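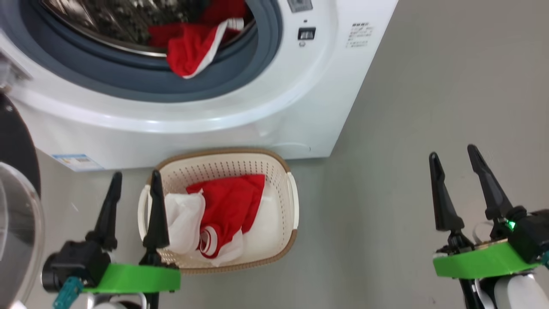 Tarmo replied overnight that the envelope prep looks clean enough to him, and that the faint band under the main one on the blot is more likely degradation than a second isoform. He wants protease inhibitor added fresh at every step, including the sucrose cushion. I had only been adding it to the lysis buffer.

January 11, 2025
Nuclear pore prep, yeast, third attempt

Grew the tagged strain in the usual medium at 30 degrees, harvested at mid-log. Spheroplasting took longer than in September — same enzyme, new lot. Checked under the scope until most of the cells had rounded up, then spun gently and washed with sorbitol buffer. Pellet was looser than I like and I lost a bit when decanting.

Lysis by Dounce, on ice. Low-speed spin to clear debris, supernatant onto the cushion. The Savchuk rotor is still out for service so I used the older one and lengthened the run to compensate. Fractions collected by hand from the top, five in all, labelled F1 to F5. Interface material is mostly in F4.

Protein assay: F4 came out at 415 micrograms per mL. F5 was too cloudy to read and needs diluting. Western for the tagged Nup on all fractions, exposure on the Esdale imager. Background-subtracted signal for the F4 band is 3,523, arbitrary units. F3 is weak, F1 and F2 blank. Loading control is uneven across the gel, so I wouldn't compare lanes too closely.

Faint lower band again in F4, same position as last time. If Tarmo is right it should drop with fresh inhibitor. If it doesn't, I'd like to try the untagged parent strain beside it with the same antibody before we argue about isoforms.

Rutano secondary is nearly finished. Ordered more, and a small tube of the Flavus one to try at a lower concentration.

To do:
Repeat from frozen spheroplasts, inhibitor at every step
Dilute F5 and re-read
Pour fresh gradient gels, the old ones are drying at the edges
Fix some of F4 for negative stain, ask about grid time

Leftover F4 is in the minus 80, second shelf, grey rack. Please don't thaw it — there are only five aliquots.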